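Home | News | Members | Workshops | Contact

Changes to the Pacheco Road stockroom and the spring ordering round

4 min read

Mon 11 November

The shared stockroom at Pacheco Road will move to new opening hours from next week. It will open on weekday mornings from eight until noon and stay closed in the afternoons, except by arrangement. The old arrangement of staying open until six was costing more in heating and lighting than the late trade justified, and most members already collect before lunch.

Anyone who can only come in the afternoon should ring the office the day before. Conceição Carrilho will be handling these requests and will need your unit number and the order number on your collection slip. Please don't turn up and knock. The office staff are on the other side of the building and won't hear you.

Ordering for the spring round is now open. As in previous years, we put members' orders together so that small workshops can get the trade price on items they would otherwise buy singly. The minimum for any line is 20 units across the whole membership, so if you want something unusual it is worth asking your neighbours first. Lines that don't reach the minimum will be dropped and you won't be charged for them.

We have changed one supplier. Ikico has stopped delivering to our postcode and its lines have passed to Tondeck, who will bring everything on a single weekly lorry. Most of the prices are the same. Packing tape and the heavier cardboard have gone up slightly, while labels have come down. The new price list is in the office and a copy has gone to every unit. If you still have an Ikico account of your own, it isn't affected by this and you should deal with them directly.

Fekorow will carry on supplying hinges, handles and screws. Their catalogue numbers have changed, and last year's numbers will be rejected when the order is entered. Several members have already sent in forms with the old numbers on them. These have been put back in your pigeonholes with a note, so please check.

Order forms should reach the office by the last working day of the month. Goods will arrive in February and we will write to you when yours are ready. Each unit has 27 days to collect. After that we charge 5 pounds a week for storage, added to your next service bill. We had pallets standing in the corridor until the summer last time and the fire inspector was not happy with us.

Returns have also been a problem. A box that has been opened can't go back to the supplier, even if only one item has been taken out. Check the label against your slip before you cut the tape. If the wrong goods have been sent, leave the box sealed and tell us within two days.

Tiago Marinho is taking over the stock records. He would like members to sign for everything they take, including odds and ends from the spares shelves. The book is on the counter by the door. To report missing or damaged stock, dial 3030 from any phone in the building and leave a message with your name and unit.

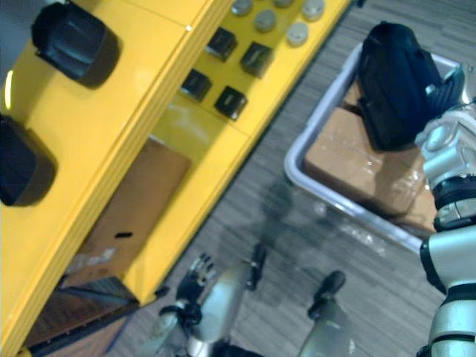

The spares shelves will be closed for one morning while the records are brought up to date. A notice will go up on the stockroom door once the day is fixed. Orders that are already packed can still be collected from the office that morning.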